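Plirnau Grasp Collection Guide
Section 4: Gathering Examples from the Bin

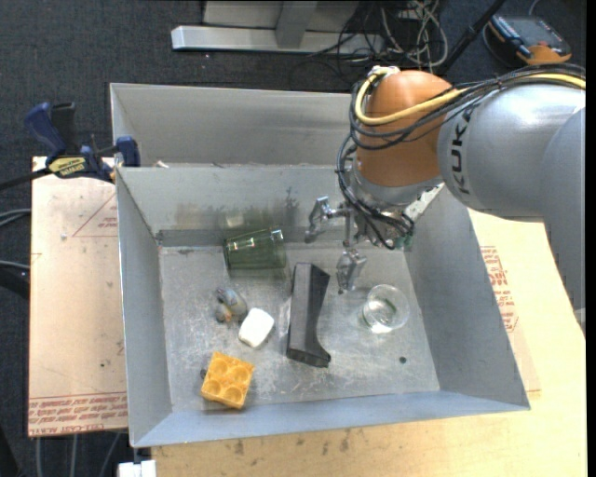
Lukbridge wrote back after the first edition of this guide to ask whether the learner couldn't simply be left running overnight and checked on at breakfast. It can. What you get at breakfast is one good hour of grasps followed by many hours of the arm closing its fingers on the same patch of bare metal, each attempt carefully saved. Please read 4.3 before you go home.

4.1 Before you start

You will need a calibrated arm (Section 3), an empty disk, and a box of objects you won't miss.

1. Put the hand controller where you can reach it without leaning over the bin. Everyone thinks their arms are longer than they are.

2. Clamp the bin. Push it hard with both hands. If it moves, the arm will move it too, and every example recorded after that will be a lesson in the wrong location.

3. Run the camera check from the Collect menu. The live outline of the bin should sit on top of the stored outline. If the two disagree, repeat the calibration. Do not nudge the bin until it matches the drawing. We know it's quicker.

4. Move the wrist by hand through its full turn and watch the cables. They need slack at both ends of the turn and should catch on nothing.

5. Set the floor height. The default leaves a small gap between the lowest fingertip and the bin floor. You may reduce it. You may also buy new fingertips.

CAUTION: Keep hands, sleeves, lanyards and helpful colleagues out of the bin whenever the status line reads ARMED. The arm has no opinion about what it picks up.

4.2 Choosing objects

The learner can only become good at what it meets. If you give it nothing but blocks, it will be superb at blocks and will treat a drinking glass as a rumor.

6. Pick a small mixed set. Include something with flat sides, something round, something see-through and something with an awkward waist or a flared end. Toys are excellent. They were designed to be dropped.

7. Include at least one clear object in every set. Depth sensing tends to look straight through them, and leaving them out will make your success rate look wonderful right up to the day of the demonstration.

8. Tip the objects in. Don't arrange them. People arrange things with a tidy gap between each one, and the learner picks up on that gap with real enthusiasm.

9. Enter the set in the object log under a plain name. "Set B" is fine. "Misc final new" has been used, more than once, by people who later telephoned us.

NOTE: Glass and hard plastic may chip. Inspect them at every changeover and throw out anything with a sharp edge. A broken object is not a new category.

4.3 Running a session

10. Choose Collect, then New Session. Set the number of attempts to 200. The box will accept 2000, and we have left it that way as a test of character.

11. Select Random Start for the first session on any new set. The arm will choose its own grasps, most of them poor. Leave it alone. Misses are examples too, and the learner needs them.

12. Press and hold the enable switch, then press Begin. Watch the first ten attempts from start to finish.

13. After each attempt the arm lifts, pauses, and compares the picture before with the picture after. It then opens its fingers over the bin to return whatever it has. Stay out of the way during the pause. It looks like the arm has finished. It hasn't.

14. When the session ends, stir the objects. A wooden spoon works as well as the stirring tool in the Kamolrat accessory kit and costs a good deal less. Disarm first.

15. Start the next session with Learned Start set to half. This mixes the arm's own best guesses with random ones. At full, it repeats its favorite grasp like an uncle with one story.

Change the object set every three sessions, or sooner if things have migrated to the corners. Corner objects are hard to reach, so the arm fails, the objects stay put, and the data fills up with corners.

4.4 Checking the labels

Automatic labels are right most of the time, which is exactly how the wrong ones get through.

16. Open Review and sort by confidence, lowest first.

17. Look at the two pictures for each attempt and mark it Held, Missed or Unclear. Use Unclear freely. It costs you one example. A bad label costs you that example and some of its neighbors.

18. Look for false Held marks on clear objects. A shifted highlight can pass for a missing glass.

19. Look for double picks. Two objects lifted together count as Held for the arm and as a nuisance for everyone else. Tick the Double box.

Our own first collection ran to 2730 attempts, and 43 of them had been labeled Held when the only thing that had changed was the light from the window. We found them on a Friday afternoon, after training. Close the blinds.

4.5 Stopping and storing

20. Press End Session and wait for the word SAVED. The word SAVING is a different word.

21. Park the arm, release the enable switch and empty the bin.

22. Copy the session folder to a second disk before you open it in Zitetti or any other viewer. Some viewers rewrite time stamps on opening, and the camera pictures will no longer line up with the arm positions.

If the arm stops in the middle of a session with fault F2, it has touched something harder than it expected, usually the floor or a wall of the bin. Clear the fault at the hand controller, raise the arm straight up, and look at the fingertips before resuming. Discard the last attempt. If F2 comes back within the same session, go to step 5 and put the gap back where you found it.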